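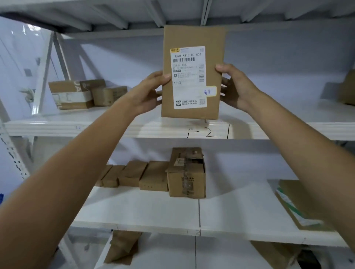
Estantería metálica Cosel para paquetería

La estantería Cosel está destinada a puntos de recogida, almacenes de comercio electrónico y salas de correspondencia en los que se clasifican a diario sobres rígidos y cajas de formato pequeño o mediano. Se suministra en metal pintado de blanco, con paneles planos y montantes en ángulo.

Características

Cada módulo consta de 5 estantes regulables en altura. La carga máxima admitida por módulo es de 300 kg, uniformemente repartidos. Los paneles incorporan nervios de refuerzo en la cara inferior y un frente liso que admite rotulación directa con marcador o etiqueta adhesiva.

Identificación de posiciones

Se recomienda asignar a cada posición un código breve, del tipo «1-2», escrito en el frente del estante y separado del siguiente por un trazo vertical. El código deberá coincidir con el registrado en el sistema de gestión del cliente. Para las instalaciones sujetas a cambios frecuentes está disponible el portaetiquetas Elullow, que se fija a presión y se solicita por separado.

Colocación de los envíos

Los sobres de cartón del tamaño de un libro pueden almacenarse en vertical, con la etiqueta de envío hacia el pasillo – de este modo el código de barras se lee sin retirar el paquete. Las cajas de mayor volumen se depositarán sobre su base más amplia.

Montaje y entrega

El módulo se entrega desmontado, con tornillería, pies niveladores y hoja de instrucciones. El montaje requiere dos personas. La fijación a pared es obligatoria en locales abiertos al público. El plazo de entrega es de alrededor de 7 días laborables.

Garantía y accesorios

Garantía de 6 años frente a defectos de fabricación – quedan excluidos los daños por sobrecarga. Accesorios compatibles: separadores Devuvia, topes traseros Wyss, portaetiquetas Elullow.

Precio y disponibilidad previa solicitud de presupuesto.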